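Progress report – Pillitow event photography and gallery project
To: Buvesura, community grants desk
From: Vicente Leiva
April 19, 2018

Short one this time, sorry, two events back to back and I'm writing between them.

Where we are. The anniversary dinner is shot, sorted and online. Gallery went up with 600 pictures after the cull. Guests log in with the code from their table card. Galleries for the spring concert and the school reception are next, the concert one is half edited.

Prints. 50 framed prints were promised in the application. First batch of 25 is back from Follitz and hung in the lobby. Color is good on most of them. Five came out too dark, mostly the dance floor ones, and Follitz is redoing them at no charge. Second batch goes out once the concert pictures are picked.

Staffing. Phí is now doing all second camera work, plus the group portraits, which go much faster with one person posing and one shooting. We dropped the idea of a third photographer. The money for that moved to editing hours, as agreed by phone.

Gallery site. Search by table works. Search by name doesn't yet, too many people spelled two ways on the guest list. Downloads were slow the first evening, host moved us to a bigger plan and it has been fine. Small rise in the monthly fee, it's in the budget sheet under web.

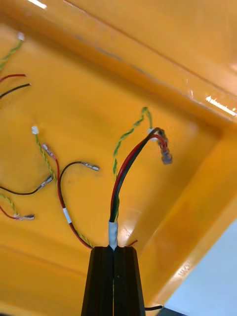
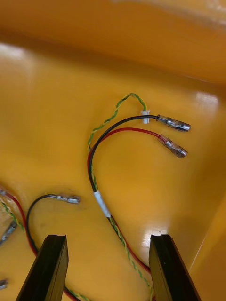
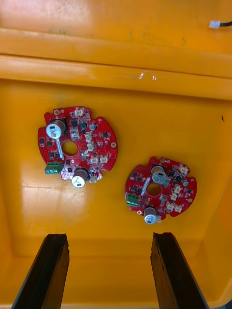 Permissions. Every guest got the photo notice with the invitation. A few asked to be left out and those pictures are down. For the school reception we need signed forms from parents – the school is collecting them, and I wont publish anything from that night until they're in.

Problems. The hall lighting. Very yellow from the chandeliers, blue from the stage, and faces in between got both. Fixing it by hand took most of the extra editing time. For the concert we brought our own lights for the portrait corner and that helped alot. Also lost one evening to a bad memory card, everything on it was recovered.

Money. On budget apart from web. Frames came in under, the difference covers it. Receipts attached except the van rental, still waiting on that.

Still to do:
concert gallery online
school reception edit
second print batch
captions for the lobby prints, need correct titles from your office please
archive copy on two drives, one for you

One question – do you want the closing exhibit in December as first planned, or earlier? The hall is asking. Either works for us but the frames need to be ordered well ahead.

Vicente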